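Gastell releases Herino 2.0, planning software for household robots

Share 28 | Comments 16

July 1, 2024

Gastell has today released version 2.0 of Herino, its task planning software for robots that work in the home. The release is open to all current licence holders and may be requested by universities and research bodies under the existing academic terms.

Herino takes a plain written instruction, such as a request to clear a table before a meal, and turns it into an ordered set of steps that a robot can carry out. Version 2.0 replaces the fixed rule list of earlier versions with a planner that checks every step against a map of the room and the objects known to be in it. If an object is missing or out of reach, the planner revises the remaining steps and keeps those already completed.

The new version was developed and tested in Iltinitz, the company's indoor simulator. The test set holds 391 tidying tasks set in furnished rooms, with household objects placed on tables, on chairs and on the floor. Herino 2.0 completed 342 of these tasks without an operator stepping in. The tasks that were not completed have been published in full, together with the planner's logs.
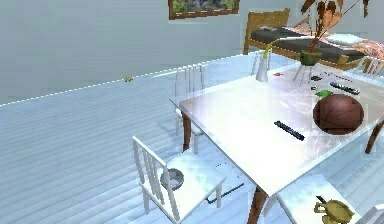

For Nuanchan Nilsuwan, the published failures were the more useful part of the release, as a planner that stops and reports that it cannot find an object is far easier to work with than one that carries on regardless. The next round of tests, Nilsuwan added, should include instructions that are vague or that change while the robot is at work.

Dining areas form a large part of the test set. A tabletop may hold a vase, which should normally stay where it is, alongside a ball, which should normally be moved. A bowl may have been left on a chair. Herino 2.0 keeps a separate record of where each object was found and where it belongs, and users may edit both records before a task is started.

The release also includes a new viewer, Begay, which shows the plan beside the simulated room and marks the step being carried out. A run may be paused, changed and resumed from any step. Support for plans shared between two robots, first announced in February, remains under test and does not form part of this version.

Holders of a version 1 licence may upgrade without charge. Plans saved in the earlier format will open in Herino 2.0 but must be checked once against the new room map before use.

Press enquiries should be addressed to Corinne Bellamy at the Gastell press office. Technical enquiries and academic requests should be addressed to Roscoe Calloway.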